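Windside Notes
Filed under: Out and About
January | by the Windside blog

I got to the Staveck open day at 9 in the morning, way too early, and they let me in anyway! I'd expected a shiny lab. What they do there is collect examples of ordinary chores so a learning system can pick them up, and the chores are as plain as it gets — tidying a bed, putting stuff away.

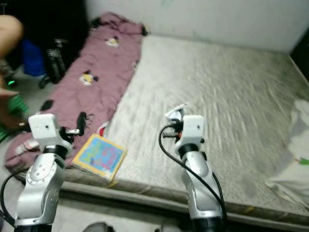 Each run is one try at one chore, saved from start to finish with every arm movement, and the counter on the wall said 1153 when I walked in. They like the props to be a bit of a jumble. A picture book lying flat on a mattress, half over a crumpled cartoon blanket, is a real puzzle for a pair of arms (my own kids can't manage it either). Soft things are the worst, I was told, as a blanket never lands the same way twice. 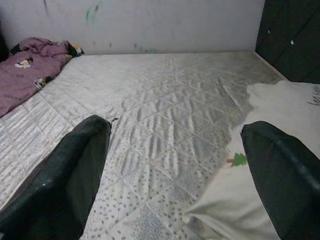

I asked what happens to the bad tries and they keep those too, with a label. I got a turn at labeling and did 12 before my eyes gave up. Then coffee, and a long chat with the folks from Clonlow about whether 17 tries at one chore is enough — they say no way.

Next open day is in spring, bring a sweater.

© Windside | Contact us | Back to top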